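Usudo: gallery of the bathroom tasks

December 8, 2023

On this page we collect pictures from our work on Usudo, the software which turns hand-held gripper recordings into motions for a robot arm. Vega Benítez and Marin Trajkovski write the tracking part, and Iker Valcárcel takes care of the planner.

The tracker reads the printed codes on the marker cubes and gives a position for each gripper 60 times per second. When a cube is turned too far, the filter keeps the last speed for 18 frames and then reports the hand as lost. In June this limit was only 4 frames, and we lost many good recordings because of it.

Bathtub
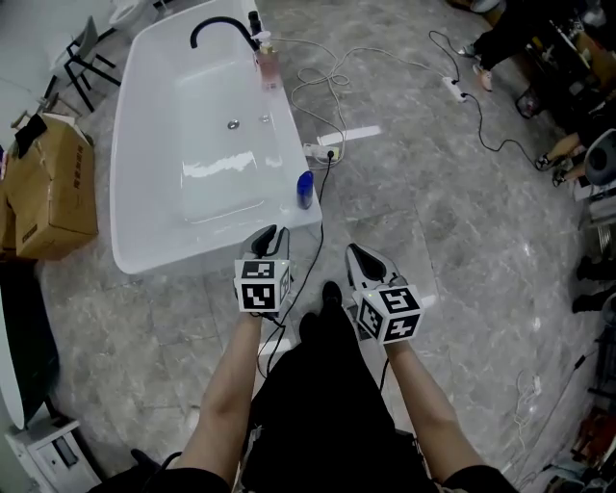
Both grippers in front of the white tub, each with its marker cube. The small blue bottle on the rim is difficult for the planner, as the rim is rounded and the approach must be slow.

Replay tool

Pictures of the new timeline view will be added by Aparecida Prado. Please send corrections to her.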